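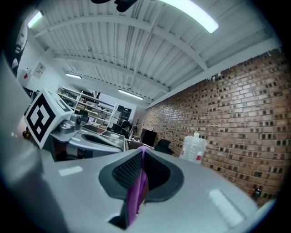 2 min read

1/ Friday morning in the Marnbridge workshop, and I promised a few of you a proper look at the room before I start shuffling everything about. Get a cuppa, I'm going to go on a bit.

2/ Ceiling first, it's my favourite thing in the whole building. White corrugated metal with white steel trusses running across it, and long fluorescent lights, all on when I got in. It's a very even light to work under, and after years of sewing by one lamp in a spare room I still look up and feel spoiled!

3/ Then the brick. That red-brown wall has little dark square recesses all over it and everyone who visits asks me what they were for. I don't know. I've asked the agent, I've asked the fellow at the hardware shop, and I got two different answers and believed neither of them. If you know old brickwork, please tell me.

4/ (I did consider painting it white. My sister stopped speaking to me for an afternoon, so the wall stays the colour it is.)

5/ The white metal shelving along the back is where most of the work will be. It's boxes and bits and pieces at the moment, and my plan is to sort by what gets used together – so thread with needles, ribbon with the good scissors – and to stop sorting by which box happened to have space.

6/ I bought 54 tie-on labels from Stillum for this. They're a nice heavy card, and you can write on them in pencil and change your mind later, and I will be changing my mind later.

7/ The tall black cabinet beside the shelves is staying put. I'd love it over by the brick, but I've moved a cabinet that size once before and my back remembers it very clearly. Good paper and anything that fades is going in there.

8/ The translucent tub with the red label is the sort I want more of. You get some idea of what's inside without taking a lid off, and it's light enough to carry with one arm while you hold the door with the other. Ikar had a bundle of them in July and I dithered and missed it. Next time I won't dither.

9/ And yes, the pink-purple! That strip of fabric is my favourite colour of the year so far. I've got a whole offcut bag from Belhaj on its way and I'm hoping there's more in that range, somewhere between raspberry and a jacaranda in full flower. I've no project for it yet. I just want it near me.

10/ So the order for the day is shelves, then cabinet, then sweep, then lunch, though lunch may creep forward. If you've labelled a big shared shelf and it stayed labelled for more than a month, I'd dearly like to hear how you managed it.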